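FOR IMMEDIATE RELEASE

St. Brendan's Parish in Sampaio Has a New Hymnal, and You're Invited to Come Sing From It

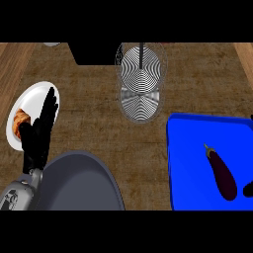

Brown wooden tabletop with lighter wood along the edges.

SAMPAIO, 6/14/25 — I've been playing the organ at St. Brendan's long enough to have taped the spine of our old hymnal back together in three colors of tape, so please forgive me if this release is a little more excited than the ones the parish office normally sends out. We have a new book! It's called Fovum, it has 162 hymns in it, and the boxes are sitting in the choir room right now, where I keep going in to look at them.

We'll be using Fovum for the first time at an evening hymn sing on the second Sunday of July, starting at 6:30 p.m. in the church. Everyone is welcome, whether you belong to St. Brendan's, belong to some other church, or haven't been inside a church since your cousin's wedding. It's free, there's no ticket, and you don't need to be able to read music.

What's in the book

Fovum is a parish hymnal, meaning we put it together ourselves for the way people sing here. The old book came to us secondhand from a much bigger church, and it was full of wonderful things that we never touched. Meanwhile half of what Sampaio people really love to sing was living on loose sheets, photocopies of photocopies, with the alto line fading away a little more every Advent. I had one sheet for the Good Friday procession where you couldn't read the third verse at all. We sang it from memory and I think we were singing at least two different versions.

So the new book starts with those sheets. They've all been retyped, with the missing verses put back, and the tunes are written out properly in four parts. After those come the hymns for the seasons of the church year, then communion hymns, then a good fat section for funerals, then evening hymns, and at the back a small group of children's songs that the Sunday school picked. I did try to talk them out of one of those. They won.

A fair number of the hymns appear in both English and Portuguese. The two languages sit right under the same line of music so that people can sing whichever one they grew up with, at the same time, next to each other in the pew. That's how it already happens at St. Brendan's every week, so the page may as well look like it. Where a translation didn't fit the tune, we left the hymn in its own language and put a short note on the meaning underneath.

I should say something about keys, because I know the basses will ask. A lot of the tunes are lower than they were in the old book. Not all of them, and nothing has been dropped into the cellar, but if you've spent the last decade going quiet on the top notes of the Easter hymns, you may find you have them back. The sopranos in the choir have been very gracious about it. There are descants for them on several of the big festival hymns, so I don't feel too guilty.

How it looks and how it feels in the hand

The printing was done by Jusico, a small print and binding shop over in Soturico. I went to see them with a shopping bag full of hymn sheets and a list of complaints about every hymnal I'd ever used, and they were patient with me. I wanted a book that stays open on the organ by itself. I wanted paper thick enough that you don't see the next hymn coming through from the other side. I wanted numbers big enough to find while you're also holding a toddler. We went through four sample bindings before we settled on a sewn one with a dark green cloth cover, and it does stay open, even at the very first page and the very last one.

Jusico printed 400 copies for us. There is also a large print edition, spiral bound, with the words only. Those will be on the shelf just inside the side door, by the ramp, so you can pick one up without having to ask for it. If you use a braille display or a tablet, send a note to the parish office and we'll get you the words as a plain file that works with your reader.

About the evening itself

The church holds 400 people when the side aisles are open, and we plan to open them. A choir of 50 will be there to help carry things along, made up of our own singers and the choir from our sister parish in Soturico, who have been rehearsing with us on Thursday nights. I'd like to be very clear that this isn't a concert. The choir will sing two pieces alone, both short, and for the rest of the evening they'll be spread around the church instead of standing up front, so wherever you sit you should have somebody nearby who knows the tune.

I'll teach anything unfamiliar before we sing it. The way I do that is pretty simple: I play the tune, the choir sings it once, you hum it, and then off we go. If it falls apart, we start again. Some of my favorite moments in this building have been second tries.

We'll begin with evening prayer, including the lighting of the lamps and a psalm, and then work our way through the church year from Advent onward, with a hymn or two for each season. Yes, that means you'll be singing a Christmas carol in July. Bring a fan. There will be a short reading between the sections, and a blessing of the books near the start. We finish with the evening hymn that Sampaio has always finished with, all verses, nice and slow, with the organ dropping out for the last one.

The whole thing should take an hour and a half. Afterward there's lemonade, coffee and cake in the parish hall, and if you'd like to bring something for the table, please do. Label it if it has nuts.

Parking and getting in

The lot behind the church fills up early, so if you can walk, walk. The school across the street is letting us use its lot for the evening, and the gate will be open from 5:45 p.m. Please leave the spaces by the ramp for people who need them. The ramp is at the side door on the garden side, and there are open places for wheelchairs at the front, in the middle and at the back, so you can sit where you like. We have a hearing loop, which works best on the left half of the church as you face the altar.

Children are welcome to wiggle, wander and sing the wrong words. There'll be a basket of shakers and bells by the font for two of the songs, and I'd be grateful if they went back in the basket after those two songs.

If you'd like a copy of your own

Most of the books will live in the pews, but we've set some aside for people who want Fovum at home. You can reserve one through the parish office during the week or sign the sheet at the back of church after any Sunday service. We're asking for whatever you can manage toward the printing, and if that's nothing at all, take one anyway and sing from it. Books can also be given in memory of someone. There's a bookplate inside the front cover with a line for the name, and we have a parishioner with beautiful handwriting who'll fill it in for you if you get the name to us by the end of June.

Several people have asked what will happen to the old hymnals. The ones that are still in one piece are going to a chapel that asked for them. The ones that aren't can be claimed by anybody who feels attached to them, tape and all. I've already claimed mine. It has all my pencil marks in it, including one next to the offertory hymn that just says "FASTER" — I no longer agree with it, but I'd like to keep it.

Want to sing in the choir?

There's still room for a few more voices before July, tenors especially. (There is always room for tenors.) Rehearsals are Thursdays at 7 p.m. in the choir room, up the stairs from the hall. If the stairs are a problem, tell us and we'll rehearse down in the church that week; the piano on the ground floor is perfectly decent. You don't have to audition and you don't have to commit to anything beyond the one evening. Come up, grab a book from the boxes, and sit next to somebody who looks like they know what they're doing.

About St. Brendan's Parish

St. Brendan's is a parish church in Sampaio with Sunday services at 8 a.m. and 10:30 a.m. The early service is spoken, with one hymn at the end, and the later one is sung all the way through. Evening prayer is held on Wednesdays. The church is open every day for quiet prayer until the evening bell.

Press contact

Reporters, church newsletters and anyone else who'd like to know more can reach me through the St. Brendan's parish office, weekday mornings. Ask for the organist. Review copies of Fovum can be picked up at the office, and you're welcome to sit in on a Thursday rehearsal if you let us know ahead of time. If I don't pick up, I'm probably practicing, so please leave a message and I'll call you back that afternoon.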